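Does a UN resolution bind a state that voted against it?
Remzi Yalçınkaya
Jan 23, 2023

I'm reading up on ceasefire resolutions in the Middle East. If a country votes no, is it still obliged to comply?

Tarık Karaca
Depends on the organ. General Assembly resolutions are recommendations, apart from internal matters such as the budget. Security Council decisions bind all members under Article 25 of the Charter, whether or not they sat on the Council. Wording matters - "decides" carries weight, "calls upon" is argued over.

Kırmızıgül
What he said. Enforcement is a separate problem, and a veto usually settles it first.

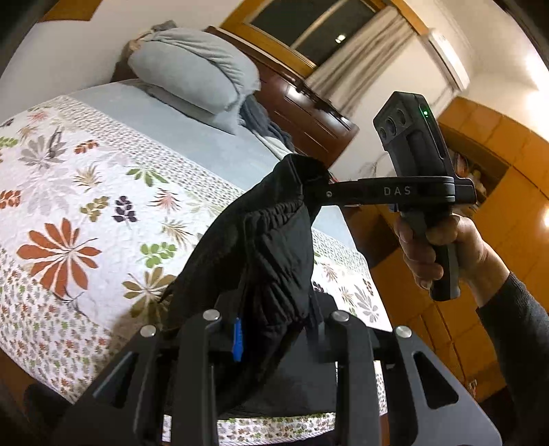
Leaf and flower bedspread, light blue pillow

Darix
Check Chapter VII too.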